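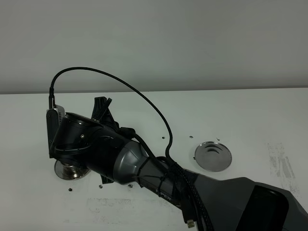 A robot arm over a white tabletop.

1/ The Town of Plarkmont is pleased to confirm that its lakefront snow maze has been submitted for recognition as the largest of its kind in the province. The finished maze covers 3,004 square metres and opened to the public on 30 Jan 2024.

2/ The walls stand 2 metres high and were cut from packed snow supplied by the Prenenham ski hill. Construction was led by Riis Landscape Works under an agreement with the Town. 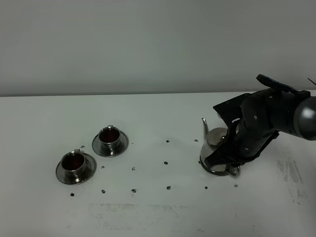

Stainless-steel teapot, with two metal cups on saucers.

3/ Independent surveyors from Devolthorpe have measured the walls and pathways. Their report forms part of the submission, together with the site plan and signed witness statements. A decision is expected in April.

4/ The route includes five dead ends and a central courtyard with a carved snow lighthouse. Visitors should allow extra time after a fresh snowfall, when the paths are groomed by hand. 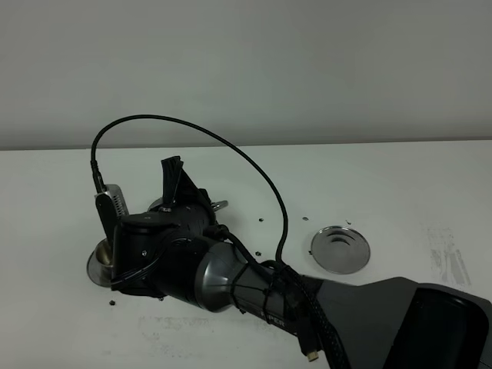
5/ Admission is free for residents. Capacity is limited to 600 people per session - please reserve online before travelling. Strollers are permitted on the outer loop only. Dogs, sleds and skates are not permitted on the site.

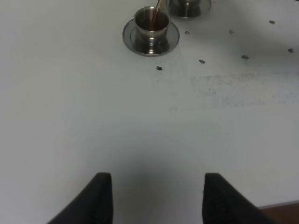

6/ Parking is available at the arena, with a shuttle to the lakefront. The maze will close without notice in the event of rain or a sustained thaw. Closures will be posted to this account and at the arena entrance.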